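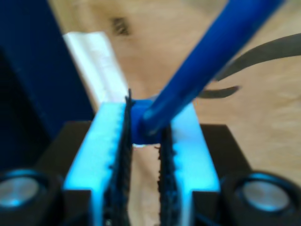
Gripper fingers with the toothed black pads, holding a blue part.

Rinetti Finger and Pad Set: notes from the Westach open day
Oct 31, 2022 | By the Arsenault equipment desk
Print this page | E-mail this page

I've been selling the Rinetti set for a while now, but I'd never spent a whole afternoon standing next to one on a working arm, so off I went to the Westach open day (great coffee, terrible parking). They had it set up for network rack work, and I pretty much planted myself there and got in everyone's way.

The job was cabling. There's a NETGEAR switch in a black rack, there's a blue network cable, and the arm has to get its gripper right up against the ports. I've done that by hand plenty of times and I still mutter at it!

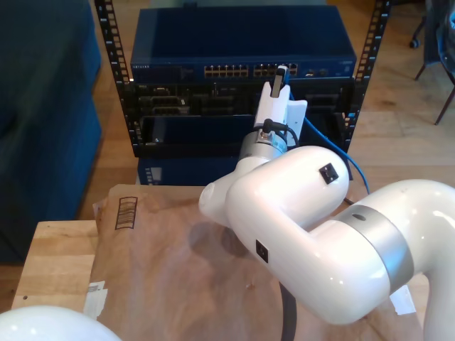
What's in the set

You get two fingers, two pads and the screws. The pads are the part I'd pay for. They have little teeth running down the inner edge, and they come off separately, so when they wear you swap them and keep the fingers. Rinetti says to check them every 1000 grips and replace at 4000. The Westach crew told me they check a lot sooner than that, and I would too.

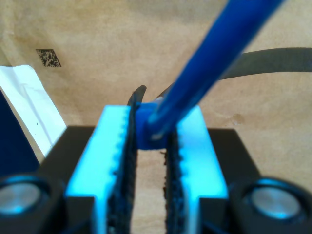 Fit and price

It bolts straight onto the Uklow gripper body. For anything else, call me first and we'll look at the bolt pattern together. The set is $463, and spare pads ship in 7 days.

I asked to watch the grip from close behind the fingers for a good long time, which got me some looks, but it's how I like to judge a pad: where it meets the part, and how much of the part it leaves free.

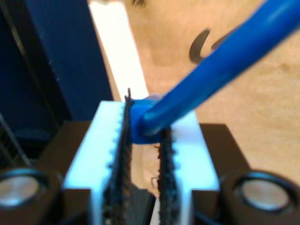
I came home wanting a narrower version for crowded panels, and I've already passed that along to Rinetti. We should have more pads on the shelf in November, so if you're down to your last pair, drop me a line and I'll put your name on some.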